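Workshop tips: getting old door cards ready for new cloth 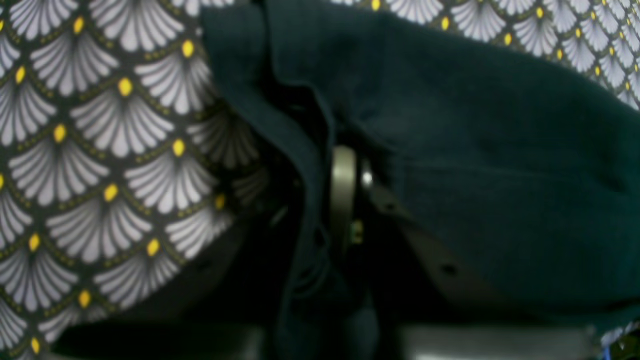

Strip the door card completely before you even think about glue! I did both fronts on my old Dorkota coupe last September, and the prep took far longer than the covering (worth every minute, though).

Pry the clips out with a flat trim tool, working from the bottom corner up. Mine had 13 a side, and 2 of them snapped, so order spares first.

Old foam comes off beautifully with a stiff nylon brush. Go easy near the speaker hole, the board is thin there.

If the board has warped, lay it face down on a flat bench with weights on it and leave it for 12 hours. Knut Stöcker uses brake discs for this and I love it!

Spray glue on both faces, let it get tacky, then smooth the cloth from the middle outward. Pull it snug around the curves but stop before any pattern starts to stretch.

Leave plenty of cloth at the edges and trim only once the back is stapled. Snip little notches at the corners so they fold flat.

Next up: the rear bench, and those awful hog rings.

Mattes Grube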